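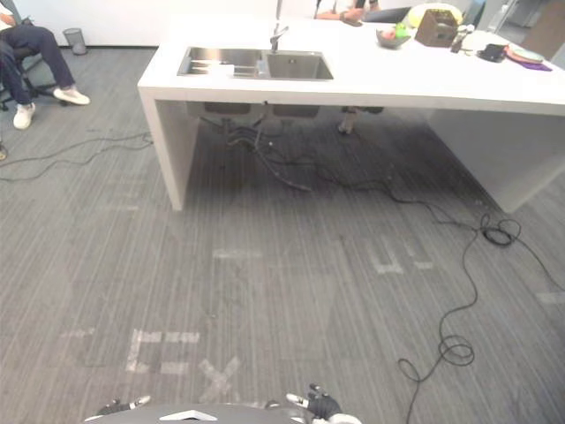 Indira Kotian wrote in to ask whether a rack over the second basin doesn't simply turn a double sink into a single one. It does, for as long as the rack is there. My view is that a household which washes up by hand loses very little by it, and gets back the stretch of worktop where a draining board would have stood.

The Drultonham flat had a draining board, 34 cm wide, moulded in plastic, and it held water in every groove. I replaced it in June with a rack of metal rods laid across the sink. The drips fall into the basin and go down the waste. Cleaning it means a wipe along the rods and a brush in the slots at the ends, where limescale collects first.

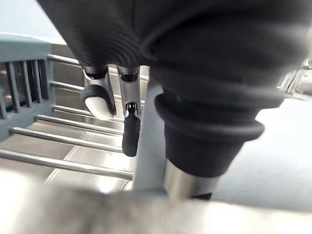
Limescale is the main maintenance item. In Jurkside the water is hard enough to leave a white film after 2 days, and I use citric acid at roughly 100 g to the litre, left for ten minutes and rinsed. Vinegar works too -- more slowly, and the kitchen smells of it.

Plates want to lean. Laid flat on rods they dry on the underside and keep a puddle on top, so I prop them at whatever angle they will hold.
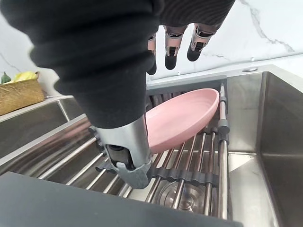 Pink dish on the rods, tilted.

Heavy pans I still dry with a cloth and put away. Rods will take the weight, but a pan covers most of the rack and everything else has to wait.

As to which basin, I would give the rack the narrower one and keep the large one clear for washing and rinsing. Check the tap swings freely over both before you buy anything.
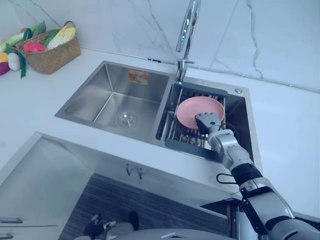
Rack over the smaller basin, larger one left free.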